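# How Does a Football Team Use Its Timeouts?

A football game has a clock, and the clock matters almost as much as the score. A team that is losing wants more time. A team that is winning wants the clock to run out. Timeouts are one way to stop it.

## How many does a team get?

In the pros, each team gets three timeouts in each half. Timeouts left over from the first half are gone. They don't carry over to the second half.

## What stops the clock?

- A pass that hits the ground without being caught
- A score
- A timeout

When a runner is tackled in the middle of the field, the clock usually keeps going. The offense can take most of a minute before the next play. That is why a team with the lead likes to run the ball late in the game.

## Let's try one

The Gratelwood team is ahead by four points and has the ball. There are 85 seconds left. The other team has one timeout.

Gratelwood runs the ball on first down and the runner is tackled. The other team calls its timeout right away. Now it has none. Gratelwood runs again, and this time the clock keeps moving. Soon there are 43 seconds left, then 16. The other team can only watch.

With three timeouts, it could have stopped the clock after each run. It might have gotten the ball back with time for a few passes.

## Why do teams run out?

Sometimes a coach uses a timeout early because the players are lined up wrong. Sometimes the play clock is almost at zero and the quarterback wants to avoid a penalty.

Janelle Marquez coaches the Gratelwood team. She tells her quarterback, Fouad Ouali, to look at the play clock before he looks at anything else. "Five yards is a small penalty," she says. "I'd often rather take it and keep the timeout."

## Try it at home

Watch the end of a close game and write down each timeout. Put the team, the time left and the score. Then decide if you would have called it.
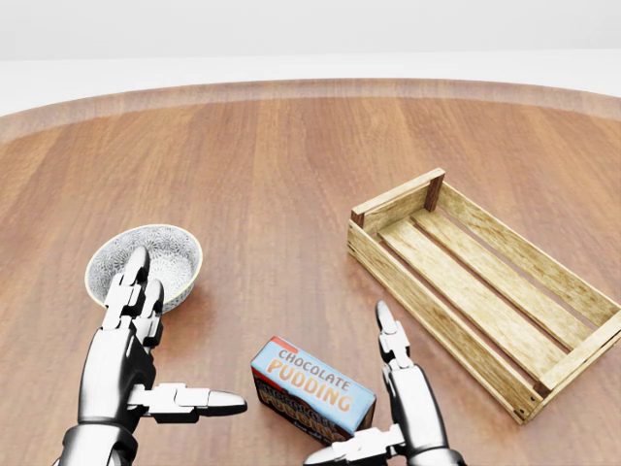
## Words to know

**Play clock:** the short clock that tells the offense how long it has to start the next play.

**Down:** one play. The offense gets four downs to gain ten yards.

**Half:** two quarters of the game.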